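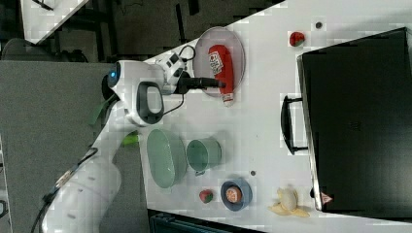
November
By Botond Szalai

How much ketchup do we throw away? My project on the sauce station at Eichhorn Hall

I picked this topic because of a noise. If you eat lunch at Eichhorn Hall here in Hirnville you know the one, that wheezy, spitting sound a squeeze bottle makes when there's still plenty inside but it has decided it's done with you. Then the person gives up, grabs the next bottle, and at the end of lunch the wheezy one goes in the trash. I'd heard it maybe a thousand times before I thought, wait, how much is in there?

So that was my question for the food systems class. My partner was Dezső Erdős, who wanted to do salad dressing, but I won (the dressing comes in pumps and we couldn't get the lids off).

What we did

The kitchen let us have every ketchup bottle that was headed for the trash. We did this for eight weeks. We weighed each one on Dezső's baking scale, scraped it out with a long skinny spatula, washed it, dried it and weighed it again. The difference is what would have been thrown out. We also wrote down which cap it had, because the hall buys two kinds of bottle. One is the house brand from Beltum, with a pointy cap, and it stands on its base. The other is from Trornano and has a wide flat cap, so it stands on its head.

Drying took way longer than I planned for. The first week we weighed a few that still had water in the neck and got numbers that made no sense, like a bottle that was heavier after we cleaned it than before. I threw those out and started that week over, so if you look at the table in the appendix and wonder why week one has a "b" after it, that's why.

What we found

In total we scraped out 1,931 grams of ketchup. I was hoping for more, to be honest with you! It's a bit over four pounds, and in my head it was going to be a bathtub. But Eichhorn is a small hall, up to 300 people on a busy lunch, and most of them put ketchup on fries and nothing else, so fries days are the only days the bottles really move.

The part I liked more was the split. Of that total, 1,197 grams came from the Beltum bottles. We had the same number of each kind, so the pointy ones were leaving quite a bit more behind. Most of it sat low on the walls and in the corner where the side meets the base, and you can see why if you've ever tried to shake one. The stuff has to travel the whole length of the bottle and it would prefer not to.

The Trornano ones had a different problem. They drained better, but the caps got crusty. A few got tossed with a fair amount still inside just because the opening was plugged with dried ketchup. Running the cap under hot water for a minute fixed it every time we tried.

A little bit of why

Ketchup is what they call shear-thinning, meaning it acts thick when it's sitting still and gets runny once you push it hard enough. There's a point where the push is too small and it just won't go. A full bottle has the weight of all that ketchup helping you out. A nearly empty one is mostly air, so your squeeze pushes air out past the ketchup, and there's your noise. I did try to measure how long it takes to slide down the wall of a bottle, using a stopwatch and a piece of tape, but I kept changing my mind about when it had "arrived," so I left that out.

Things I'd do differently

Use a better scale. Dezső's only does whole grams and it turns itself off if you're slow. I'd also keep track of how warm the room was, since the sauce station is right by the radiator and it was a lot toastier in the last few weeks than the first. And I'd ask people at the tables what makes them give up on a bottle. I have my own theory (it's embarrassment, it's such a rude noise) but I didn't ask a single person, so it stays a theory.

What I told the kitchen

Store the Beltum bottles upside down overnight in the rack they already have for the syrup, and soak the caps on the other kind. They've been doing the rack thing since our last week of weighing. I don't have numbers for it yet. Dezső is going to keep collecting bottles through the end of the term and see, and he says he gets to do dressing next.

The full table is in the appendix, and the leftover ketchup was not eaten, in case you were wondering. My roommate asked.

Get new student projects in your inbox. Enter your email to join our newsletter. You can unsubscribe at any time.

Related projects
Does the bread line move faster with two toasters?
Where the umbrellas go: lost and found at Hirnville
Growing basil in a north window
How long do people wait for the Eichhorn elevator?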